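Section 4. Filling, Sealing and Labeling

This section covers the Mollier 16 countertop jar filler from first fill to labeled jar. It assumes that the base has been leveled and the hopper fitted as described in Section 3. For cleaning schedules and spare parts, see Sections 6 and 7.

4.1 Before you start

The Mollier 16 is intended for creams, balms, thick gels and similar products made in small batches. It must not be used for flammable liquids, powders or anything containing hard particles. Scrubs with fine sugar or salt will pass through the nozzle but will score the piston seal, and seal damage from this cause is not covered.

Check the following:

The power switch is in the OFF position.
The hopper clamp is closed and the red line on the collar is not visible.
The drip tray is in place.
The piston seal has a thin, even film of food-grade grease.
The jars are clean, dry and at room temperature.

CAUTION: Keep fingers clear of the nozzle plate whenever the unit is connected to power. The piston can complete one stroke after the pedal is released.

4.2 Warming the product

Most balms will not flow at room temperature. The hopper jacket brings the product to a pouring consistency and holds it there.

1. Fill the hopper to no more than the upper mark. The maximum charge is 3,000 ml.
2. Fit the lid and turn it clockwise until it stops.
3. Set the jacket dial to 1 for gels, 2 for creams or 3 for wax-based balms.
4. Switch the unit on. The amber lamp lights while the jacket is heating.
5. Wait for the amber lamp to go out. With a full hopper on setting 3 this takes some 16 minutes.
6. Stir once with the paddle supplied, then replace the lid.

Note: The lamp cycles on and off during use. This is normal and does not interrupt filling.

Note: Do not raise the dial above 3 to shorten the warm-up. Settings 4 and 5 are for cleaning only and will separate many emulsions.

4.3 Setting the fill volume

The volume is set by the stop collar on the rear of the piston shaft. Each full turn changes the volume by 2 ml.

1. Loosen the locking ring by hand. Do not use pliers.
2. Turn the stop collar toward the body to reduce the volume, or away from the body to increase it.
3. Tighten the locking ring.
4. Place an empty jar on the scale and zero the scale.
5. Fill the jar with three strokes and weigh it. Divide the result by three.
6. Compare with your target weight. Adjust and repeat if the error is greater than 1 percent.

Discard the first two strokes after every adjustment. Air trapped behind the piston makes them light.

Weight and volume are not interchangeable. A whipped cream may weigh much less than the same volume of balm, and the setting must be checked again each time the recipe changes. Write the collar position on the batch card - the collar has no memory and moves during cleaning.

4.4 Filling

1. Center the jar under the nozzle against the V-guide.
2. Lower the nozzle until its tip is just above the bottom of the jar.
3. Press and release the pedal once for each stroke.
4. For jars deeper than 2 inches, raise the nozzle between strokes so that it stays out of the product.
5. Tap the jar twice on the rubber mat to settle the surface.
6. Set the jar aside, uncovered, on a level surface.

Balms must be left to set before the lid goes on. A warm surface under a closed lid produces condensation, and the droplets leave pits as the balm hardens. Allow one hour for shallow jars and two hours for deep ones. Gels and unheated creams may be closed at once.

If the product strings from the nozzle, the jacket is too cool or the cutoff ring is worn. Raise the jacket by one setting, within the limit given in 4.2, before replacing the ring.

4.5 Closing and sealing

Lids with a foam liner need no added seal. Lids without a liner should be used only over a foil disc or inside a shrink band.

1. Wipe the rim of the jar with a lint-free cloth.
2. Fit the lid by hand and turn until it is firm. Do not overtighten, as the liner will take a set and leak later.
3. Slide the shrink band over the closed jar so that it overlaps the lid and the shoulder equally.
4. Hold the heat gun 4 inches away and turn the jar steadily until the band is snug.
5. Let the band cool before handling.
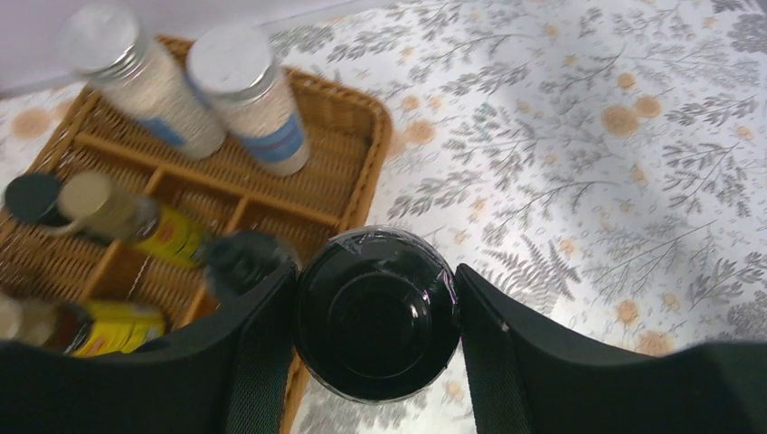
Bands that wrinkle badly at the top are usually one size too wide. Halász bands are sold by flat width, which is half the circumference of the finished sleeve, and the width must exceed half the circumference of the lid by 2 to 3 mm. Order a sample strip before buying a full roll of 700.

CAUTION: Do not point the heat gun at the nozzle, the hopper or the power cord. Do not use the gun on a jar that has been filled in the past hour.

4.6 Labeling

Labels adhere poorly to a cold or greasy jar. Wipe the side of the jar with a little rubbing alcohol and let it dry.

1. Apply the label from its center outward.
2. Press down both ends and hold for five seconds.
3. Add the batch code to the base with the Tamoler stamp or a permanent marker.

The batch code should show the recipe number, the month and the hopper charge. For example, 771-DEC-2 is the second charge of recipe 771 made in December. Keep one closed jar from every charge for the shelf life stated on the label.

4.7 Shutting down

1. Run the remaining product into a clean container. Do not return it to stock.
2. Set the jacket dial to 0 and the power switch to OFF.
3. Unplug the unit.
4. Remove the nozzle while it is still warm and place it in hot soapy water.
5. Wipe the hopper with paper towels before washing. Wax must not be poured down a drain.

Leave the hopper lid off overnight so that the jacket seam can dry. If the unit will not be used for a month or more, remove the piston seal and store it flat in its bag.

Replacement seals and cutoff rings are supplied as a set by the Umham parts desk. Quote the serial number from the plate under the drip tray.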